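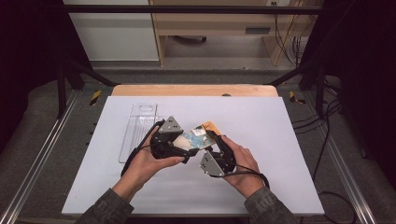 Wie ein Roboter das Packen lernt

In vielen Firmen gibt es Arbeiten, die sich den ganzen Tag wiederholen. Etwas aus einer Kiste nehmen, in eine Schale legen, die Schale weiterschieben, das Nächste nehmen. Solche Arbeiten übernehmen immer öfter Roboter. Aber ein Roboter kann am ersten Tag noch gar nichts. Jemand muss ihm zeigen, wie es geht.

Bei der Firma Zedine werden Spiele, Karten und kleine Geschenke verpackt und verschickt. Dort arbeitet Haris Zupan. Früher stand er am Packtisch. Heute ist er einer von denen, die den Robotern das Greifen beibringen.

Vormachen statt aufschreiben

Früher hat man Robotern jede Bewegung einzeln vorgeschrieben: so weit nach links, so weit nach unten, Finger zu. Das klappt gut, wenn immer alles genau am selben Platz liegt. Eine flache Karte liegt aber mal gerade und mal schief, und manchmal rutscht sie weg. Dafür müsste man sehr viele Regeln aufschreiben.

Deshalb macht man es bei Zedine anders. Ein Mensch nimmt Greifwerkzeuge in die Hände und erledigt die Arbeit damit selbst. Die Werkzeuge auf dem Foto sind schwarz und haben vorne eine graue, dreieckige Platte. Die Platten sind die Finger. Zwischen ihnen klemmt etwas Flaches, Bedrucktes, so wie du ein Blatt Papier zwischen zwei Fingerspitzen hältst.

Beim Vormachen wird aufgezeichnet, wie sich die Werkzeuge bewegen. Der Computer bekommt viele solcher Aufzeichnungen und sucht darin nach Mustern. Er lernt zum Beispiel, dass man sich einer schief liegenden Karte von einer anderen Seite nähert als einer geraden. Für eine neue Aufgabe macht Haris Zupan dieselbe Bewegung 123-mal vor. Danach probiert der Roboter es zum ersten Mal allein. Meistens geht dann noch einiges daneben, und es wird weiter geübt.

Warum flache Sachen schwierig sind

Leg einmal eine Spielkarte auf einen glatten Tisch und versuche, sie mit nur zwei Fingern aufzuheben. Du schiebst sie vermutlich erst zur Tischkante oder hebst sie mit dem Fingernagel an. Das machst du, ohne nachzudenken.

Ein Roboter hat keinen Fingernagel. Drückt er zu schwach, fällt die Karte herunter. Drückt er zu fest, bekommt sie einen Knick. Für Menschen ist so etwas leicht, für Maschinen ist es schwer. Beim Rechnen ist es oft umgekehrt.

Was sich für die Leute ändert

Im Packraum von Zedine arbeiten 39 Menschen. Als die ersten Roboter kamen, haben sich manche gefreut und manche Sorgen gemacht. Beides kann man verstehen.

Leichter geworden ist die Arbeit am Band. Wer stundenlang dieselbe Bewegung macht, bekommt davon schnell Schmerzen in den Händen oder in der Schulter. Diese Bewegungen macht jetzt zum Teil die Maschine.

Neu ist, dass jemand auf die Roboter aufpassen muss. Chaiwat Chuensuk ist 49 Jahre alt und hat dafür einen Kurs gemacht. Er schaut nach, wenn ein Greifer stehen bleibt, wechselt abgenutzte Fingerplatten und entscheidet, wann eine Maschine ausgeschaltet wird. Am Anfang fand er das anstrengend, weil er viel am Bildschirm lesen musste. Den Packtisch vermisst er manchmal. Dort konnte man sich bei der Arbeit besser unterhalten.

Es gibt auch eine schwierige Seite. Für das Packen von Karten braucht die Firma heute weniger Leute als früher. Zwei Stellen wurden nicht neu besetzt, als Kollegen in Rente gingen. Wer bleibt, muss oft etwas Neues lernen, und nicht jeder möchte das. Darüber wird in den Firmen viel gesprochen, und manchmal wird auch gestritten. Dabei geht es zum Beispiel darum, wer einen Kurs bezahlt bekommt und ob man in der Arbeitszeit lernen darf.

Was Menschen weiter selbst machen

Zerbrechliche Dinge packen bei Zedine weiterhin Menschen ein, ebenso Geschenke mit Schleife. Auch wenn eine Karte beschädigt ist oder etwas Falsches in der Kiste liegt, kommt jemand und schaut nach. Der Roboter kennt nur das, was er geübt hat.

Kleines Wörterbuch

Automatisierung: Eine Maschine erledigt eine Arbeit, die vorher ein Mensch gemacht hat.

Greifer: Die „Hand“ eines Roboters. Manche Greifer haben zwei Finger, andere mehr. Es gibt auch welche, die Dinge ansaugen.

Trainingsdaten: Die Aufzeichnungen, aus denen ein Computer lernt.

Zum Ausprobieren

Du brauchst zwei Holzlöffel, ein paar Spielkarten und eine flache Schachtel. Nimm in jede Hand einen Löffel und lege die Karten nur mit den Löffeln in die Schachtel. Mit den Fingern darfst du nicht nachhelfen. Bitte danach jemanden, dir zuzusehen und aufzuschreiben, was du genau tust, Schritt für Schritt. Dann tauscht ihr, und der andere macht nur das, was auf dem Zettel steht.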